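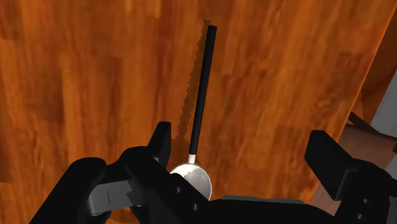 Home About Projects People Openings Contact

Posted in: Openings / Call for participants

Teleoperators wanted – gripper and controller comparison, Cerodska sim lab

Posted 7 Apr 2018

We need people for a short paid study, starting in May. You drive a simulated arm with two different controllers and tell us which one you'd rather use. No robotics background needed, gamers welcome, left handers very welcome (we're short on those).

What you'd be doing

Small tabletop pick and place jobs, all in simulation. Spoons and knives mostly – thin stuff lying flat on wood, where finger shape and approach angle start to matter. You get the wrist view and a room view side by side and you steer the gripper in, close, lift, put down. Then same again with the other controller, then again with the second finger set. Order is shuffled so don't compare notes with the person before you please.

Controller A is the Pirkside handheld, 6 axis puck plus trigger. Controller B is Notent, our own, runs off a regular gamepad. Niether is finished. Expect lag on B in the first few minutes while it calibrates.

Arm in the sim is a Franka with the black two-finger parallel gripper, mounted on a pedestal next to a dining table. Other things are on the table besides the cutlery, a tall red vase, a phone, a kiwi. Knocking them counts as a fault but the trial keeps going, so just carry on.

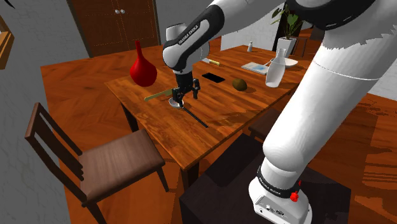 Time and pay

2 sessions, each around 100 minutes with a break. Both have to be done within 10 days of each other. $7 bonus on top of the hourly rate if you finish both – rate is in the consent form, ask Lutfa for a copy.

You should

- be 18 or over
- have normal or corrected vision, no double vision
- be OK looking at a monitor for a while
- not have used Notent before (pilot people, sorry, thanks again)

Where

Salem office, second floor, ring the bell marked Cerodska. Parking behind the building is free after noon. Remote is not possible this round, we tried it and the latency numbers were useless.

To sign up

Send your name, wich hand you use and two times that work to Lutfa Kodikara. Questions on the controllers go to Fouad Filali. Anything about consent or data, Nabila El Fassi. We record stick inputs, trial times and your answers on the form – no audio, no face video.

Places go first come. If you don't hear back in a week write again, the inbox is a mess.

This site uses cookies to remember your settings. Accept Decline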